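Vemari Matte Wall Panel, Pale Gray

Sold by Cetwood in packs of 4. Hutaris supplies the trim separately.

The maker calls this finish "seamless calm." We'd call it gray-white paint on a flat sheet, and it's fine if that's what you want. It has no pattern and no grain, so there is nothing to line up at the joins. There is also nothing to hide a bad one.

Beril Kocabaş has had 12 panels up in her hallway since January. She likes the color, but not the claim that it "wipes clean in seconds" - hers took a damp cloth and a good deal of patience.

Expect the tone to shift with the light. It can look cool and faintly blue in one spot and a shade darker lower down.
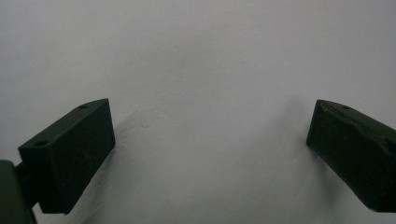
Photo: Naledi Potgieter

Order a sample before you commit. Samples ship in packs of 2, and opened packs can't be returned.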